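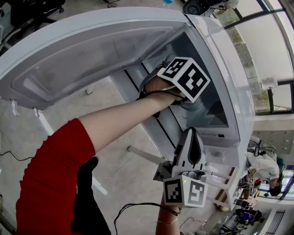
How to Take Part in a Demonstration at the Pudamar Open Day

1. Report to Hina Orakzai at the entrance and collect a visitor badge.
2. Wait until an operator hands you the grippers. Take one in each hand.
3. Keep the marker cubes uncovered and the cables clear of your feet.
4. Open the appliance door fully before reaching inside, and move slowly.
5. Return both grippers to the operator when your turn ends.

Turns last 4 minutes. Groups are limited to 5 visitors. Questions may be put to Usman Bajwa in Room 48.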